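Callitau Hand Unit — Set-up Guide for Workplaces
Section 4. First start at the bench, with people near

This section is for the person who brings the hand unit into daily use in an office, a workshop or a packing room. Please read it to the end before you switch on the power. The mounting of the arm is described in Section 3 and must be finished.

4.1 Before you begin

Speak with the people who sit near the unit. In most workplaces the hand takes over the fetching and passing of small items, and the person at the desk keeps the checking and the deciding. Tell them which tasks will move to the unit, from which day, and whom they can ask. At our first customer, Dustell, this talk was made only after the installation, and for many weeks people put their things in other places so that the hand did not touch them.

Write the agreed tasks on the Task Sheet (last page of this guide). Do not start with more than 4 tasks.

4.2 Start the hand

1. Check that the red stop button is within reach of every person who works at the bench.

2. Remove loose cables and paper from the working area. Personal items can stay on the shelf if they are outside of the reach set in Section 3.

3. Switch on the controller and wait for the short tone. The self-test takes 50 seconds. Do not hold the fingers in this time.

4. Look at the fingertips. The thumb and the four fingers each carry a blue light, and all five must be on before you continue. Look from the side of the desk where the colleague will sit — he or she must be able to see the lights also from there. 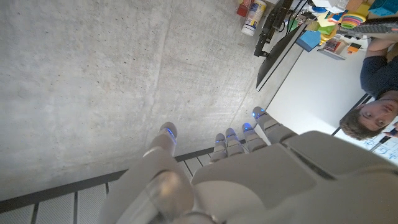 5. If one light stays dark, press stop, disconnect the power and see 4.4.

6. On the panel, choose Slow. The speed is now limited to 8 percent of the maximum. Keep this setting for the first 80 hours of work.

7. Let the hand open and close with nothing in it. Then give it one light item from your Task Sheet.

CAUTION: Blue light means that the motors have power, also when the hand stands still. Never put your fingers between the thumb and the palm while the lights are on.

4.3 The first weeks

Each person who shares the bench should make the start and the stop by themselves at least one time. It is not enough that they watched it.

Note: The Jikar software counts the finished tasks of the unit. These numbers are for planning of service. We ask you not to use them for comparing one employee with another.

Some work becomes new. Somebody must clean the finger joints, fill in the log and decide what happens with an item that the hand refuses. Plan paid time for this — at Çetinkaya it was first added on top of the normal shift, and the log stayed empty.

4.4 If a fingertip light is dark

a) Check that the finger plug is pushed in completely.
b) Clean the tip with a dry cloth.
c) Start again from step 3. If the light is still dark, do not use the hand. Write the serial number in the log and contact your service partner.

Continue with Section 5, Teaching a new task.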